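Velberg Towels: a data card for the household linen folding set

Version 2, February 2023

Welcome, and thank you for taking an interest in towels. This card goes with the Velberg Towels set, a collection of 2,830 short episodes of household linen being picked up, opened out, folded and put down again on a tabletop. If you have come over from our earlier Metondale napkin set, a lot will look familiar, but please do read the part on hems, which has changed quite a bit.

Why towels

A towel looks like the easiest thing in the linen closet. It is a rectangle, it is forgiving, and almost everyone has folded one while thinking about something else. The trouble starts when it comes out of the basket in a lump. The corners are tucked inside, one edge is rolled under another, and terry cloth likes to cling to itself in a way that a cotton napkin never does. Most of the work in a fold goes into finding two corners that belong to the same edge, and we wanted a set that gave that part its due. So the episodes here begin with the towel crumpled, and the searching and shaking out are kept in full, even when they go on for a while.

What is in the set

There are 151 different pieces of linen across the whole collection. Most are hand towels and bath towels in terry cloth, with a smaller share of waffle-weave kitchen towels and flat-woven tea towels. The thick bath towels came from a mill shop in Bragança and have held up beautifully. The kitchen towels are a mixed lot from the market at Eltirness, and some of them were never quite square to begin with — we kept those in on purpose, as anybody's kitchen drawer has a few.

Every piece was washed twice before its first use, without fabric softener. New towels have a slippery finish that goes away in the wash, and we found the folds on unwashed ones were not much like folds at home. Colors run from white and cream through several blues and greens to a rather loud orange, which you will come to recognize.

Each episode is labeled with the stage it has reached: crumpled, one corner held, two corners held, spread, half fold, quarter fold, and done. The stage called "two corners held" covers more than you might expect. The corners may be neighbors on one edge, in which case the towel opens nicely, or they may be opposite each other, in which case you get a long twisted sash with the middle all bunched up.
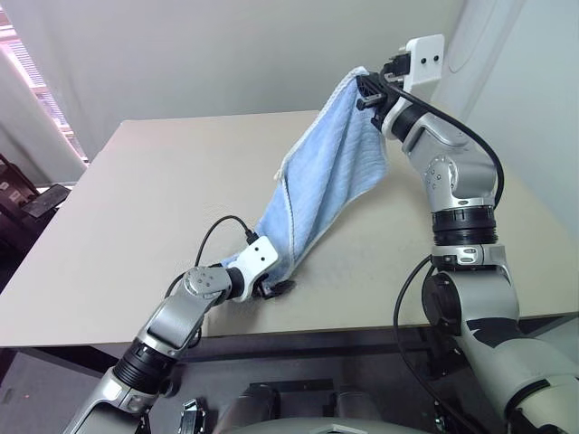 For the diagonal case we added a second label, "opposite", so that you can pull those moments out or leave them out as you like. They are useful if you care about recovery. The usual way back is to lay the towel down, let go of one end, and follow the hem along to the next corner.

A few words about hems

In version 1 we marked hems only when all of an edge was in view. That was too strict, and several kind people wrote to tell us so. A hem is often the best clue there is, even when you can see only a short stretch of it disappearing under a fold. Starting with this version, any visible run of hem is marked, along with a note on whether it stands out from the cloth or blends in. White stitching on colored terry is the easy end of the scale. Cream on cream is the hard end, and we would not blame anyone for starting with the blues.

How to use it

The episodes are sorted into 5 folders by type of linen. Inside each one you will find the episodes themselves, the stage labels, and a plain text list of the pieces with their size, weave and color. If you are splitting the set for training and testing, please split by piece and not by episode. The same towel appears many times, and a familiar stripe or a pulled thread will give the game away.

Known problems

Some of the labels between "spread" and "half fold" are a little early. The size column lists measurements taken before washing, so the bath towels in particular come up shorter than stated. We began remeasuring in October and have so far finished only the hand towels.

Fitted sheets are not included. We have been asked, and we are working up the courage.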